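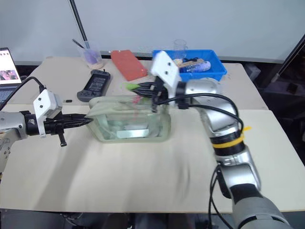
How many demonstrations does a two-armed robot need before it can handle a task around water?

Fewer than I'd have guessed! Tomoyo Mizuno and I trained one policy on 400 demos and another on 2,000, and the smaller set (we picked it by hand for variety in where everything starts on the table) came out level with the big one on our bench tests. I was sure water would wreck it, what with reflections changing colour and shape every time an arm goes past. Ryota Hoshino still reckons we got lucky with the lighting, so we're rerunning the lot at the Cetlow lab in September, blinds up this time. If you've got a favourite trick for weighting demos, send it my way.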